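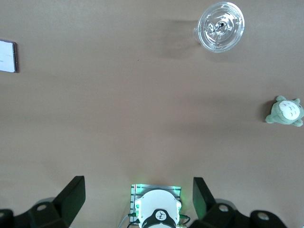 Why does my wallet show a zero balance after the Ethereum node has finished syncing?

The wallet is most likely still pointed at the old RPC endpoint. Change it to the new node's address, restart the wallet and let it rescan. Funds are recorded on the chain, so a zero in the display does not mean they have moved.

Ticket log -- Jalex wallet, Fidport node
Status: Resolved
Category: Sync / balance display
Opened: June

Reported behaviour
Wallet shows 0 ETH and an empty token list. Node reports fully synced with 26 peers. Block explorer shows the correct balance for the same address. User had moved the node from the Ulotdale host to a new machine and kept the old config file.

Step 1
Checked chain ID in wallet and node. Both mainnet. No change needed.

Step 2
Checked the wallet's RPC setting. It still held the Ulotdale address. That host answers requests, but its database stopped more than 2000 blocks behind the head, before the user's first deposit. Replaced with the new local address. Balance field changed from 0 to "unavailable".

Step 3
Node log showed rejected requests from the wallet. The allowed origins list had been copied over without the wallet's entry. Added it and restarted the node service. Peer count dropped, then settled at 20.

Step 4
Cleared the wallet cache (Settings, Advanced, Clear local data). Recovery phrase was confirmed as backed up before clearing. Rescan completed in 36 minutes. ETH balance now matches the explorer.

Step 5
Two tokens still missing. These were added by hand in the old install and the list is stored locally. User re-entered the contract addresses from the Boychuk token page. Both now display.

Notes
Do not send a test transaction while the wallet is on a stale endpoint -- the nonce will be wrong and the transaction may be rejected. Old Ulotdale endpoint to be switched off by the user. A request for a stale-head warning in the wallet has been logged separately.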